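The Case for the Plain Pouch

By Flora Strachan

14 comments · 11 shares

I have been thinking a good deal this winter about pencil cases, which I realize is the kind of sentence that makes a family back slowly out of the kitchen. But I bought one in February, for myself, a grown woman with a mortgage, and it has made me so happy that I feel I ought to put in a word for it.

My daughter's school supply list was where it started. Every year it gets a little longer, and every year the pencil cases in the shops get more complicated. They have trays now. They have elastic loops, and pop-up sharpeners, and a special compartment for an eraser of one exact size. We bought her one like that two years ago and the loops gave out before Thanksgiving, and the sharpener came off in somebody's backpack and shed gray dust over everything she owned, including a sandwich.

When I was in fourth grade I had a cloth bag with a zipper. My aunt Saoirse Nic Aodha made it from the leftover end of a curtain, and it held pencils, a comb, bus money, two acorns and for one whole spring a letter I never sent. It went through the wash with everyone's socks and came out softer. I can still feel the little tug you had to give the zipper at the corner, where she'd sewn it slightly crooked.

A plain pouch doesn't tell you what to put in it, and I think that is most of what I like. The organized kind has made up its mind about you. You are a person with six markers of equal length! I have never been that person. I have a stubby pencil, a good pen, a tape measure and some cough drops, and they all want to live together.

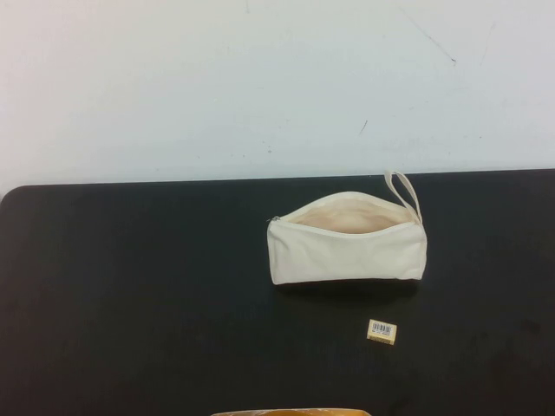 People will say that everything sinks to the bottom, and of course it does. You unzip it wide and have a rummage, and while you're rummaging you find the thing you were looking for last week. I count that as a service. Canvas gets grubby too, I know — the natural color especially — and an ink stain is there for good. My aunt used to embroider a leaf over hers. I just leave mine alone.

So if there's a child in your house and a list on your fridge, maybe try the simple one this year. Get yourself one while you're at it. They cost very little, and you can always keep acorns in it.

14 comments

Related
In Praise of the Junk Drawer
My Mother's Button Tin
Four Bags I Have Loved and Lost
Why I Still Write Out the Grocery List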